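Okay friends, pull up a chair, because I promised Zubaida Lodhi I'd write up our Hundcombe bug and I am going to take the scenic route (sorry in advance!).

The task is packing groceries. Two arms, one lined basket, all of it simulated in Plarasar. In May I ran 500 trials overnight and woke up to 421 marked as successes, so naturally I danced around the kitchen.

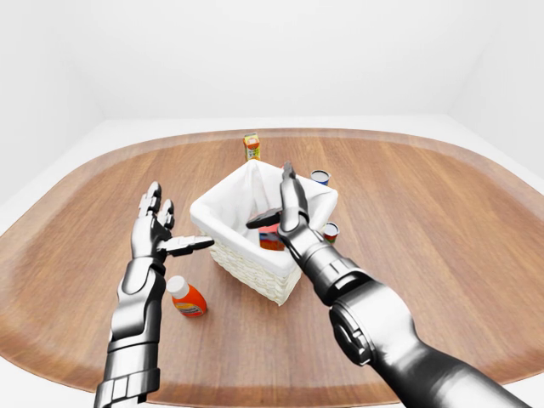
Then I watched some of them over coffee. In 25 of those lovely successes the right thumb had gone straight through the liner – through it, friends – and the run still came back green.

What had happened is that our contact check only looked at the wicker. When I swapped in the cloth liner I never added it to the collision list, so the safety stop had no idea it existed. Entirely my doing, and I've apologized to the whole Gondal channel.

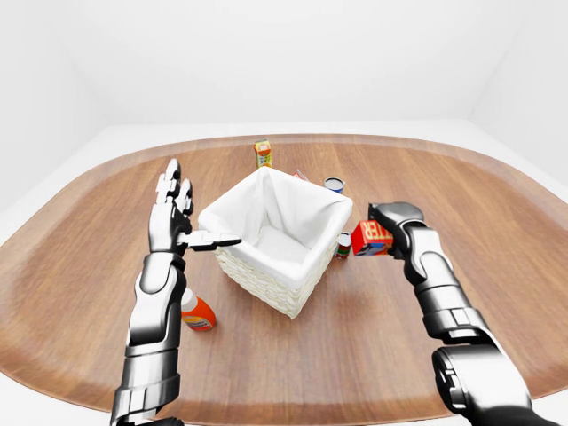

Right gripper with the red box, just beside the basket.

The part that bothers me is the force limit. It's meant to halt the arm when it pushes on something it shouldn't, and it sat there at zero the whole time. On the real arms at Grekport that could be a torn liner or a pinched finger, and I'd have signed off on it!
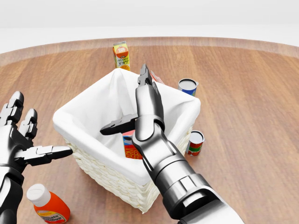
Zubaida Lodhi: Did you rerun the old baskets too? I'd want the limit tested by itself, with a bump on purpose, before anybody trusts a green run again.

She's right, of course. The bump test goes in tonight – and then all 500 again, with the liner on the list this time.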